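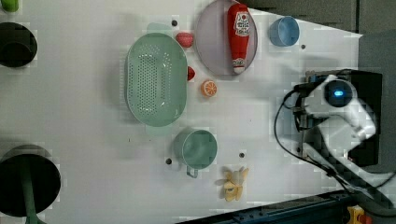

Right, I've been promising a thread about play kitchens for ages, so let's do it! I run the pretend café corner at a weekly toddler and under-fives group and I have Opinions about toy food. Settle in.

The best thing you can put in a play kitchen is a real colander. A proper big one, grown-up size. Ours is mint green and oval and full of little round holes, and it has been a sink, a boat, a hat, a bed for a bear and (once or twice) a colander.

Small children love a thing with holes in it. They poke fingers through. They drop raisins through. They hold it up and look at you through the bottom and then they can't stop laughing.

Fruit next! You want pieces a child can name straight off. Banana, strawberry, orange slice. The orange slice is my favourite because the white segments show so clearly, and the older ones like to run a finger round them like a clock.

We've also got a pink one. I say peach. Kumiko Chiba, who does Tuesd-- sorry, who does the other session, says strawberry. The children call it "the pink" and order it by name, so that's what goes on the café menu now.

A word about the bananas. Get a bunch if you can, as well as any single ones. A bunch can be handed over in one go by someone who is two and has only one free hand, and it makes a very good telephone.

Now the ketchup. I can't tell you how much joy there is in one red bottle with a white cap. Everything gets ketchup. The strawberries get ketchup. I've had ketchup in my tea. If your budget only runs to one pretend bottle of anything, make it this.

Plates and cups: I like plain colours, one of each, no set. We've got a pale lavender plate, a light blue cup and a teal-green mug. Then a child can say "I want the blue cup" and you've had a whole conversation about colours without anyone noticing it was a lesson.

And please do have at least one mug with a handle as well as cups without! Handles are hard work when you're 18 months old. We had a little boy in June who spent an entire morning picking up a mug and putting it down again, so proud of himself.

How much do you need? Less than you think. I tipped out our whole box last winter and there were 70 pieces in it, and the children were playing with the same handful every week. The rest just ended up all over the floor. I put out a few bits now and swap them over every fortnight.

The swap is brilliant, by the way. Bring back an orange slice they haven't seen for two weeks and you'd think it was Christmas -- real gasps!

Table tip: a plain white top is lovely for this. The colours sing out and even the tiniest ones can find the bit they're after. We used a flowery cloth for a while and the strawberries vanished into it.

Washing up: warm soapy water in a bowl, good rinse, and then straight into the colander to drain. (See? Best thing in the kitchen.) Get the children to do it. They'll be soaked and delighted. Put towels down first, more than you think.

Game to try: you're the customer, they're the cook. Order something daft. "One banana with ketchup in a blue cup, please." They'll put you right, or they'll make it with a completely straight face. Either is wonderful.

Going to stop there as I've got a pile of aprons to iron. Tell me what's in your play kitchen, I really want to know!

Comments

Anong Luangrath: We have a real whisk and a real sieve and they get fought over daily. The toy cooker hasn't been touched since we got it.

Fahad Malik: Ketchup in tea made me laugh. My daughter serves me ketchup soup, nearly 30 bowls of it yesterday.

Decha Boonchu: Does the swap work with just one child at home? Ours gets upset if anything disappears.

Napaporn Pongsiri: @Decha we let ours choose what goes "on holiday" in the cupboard. Much calmer!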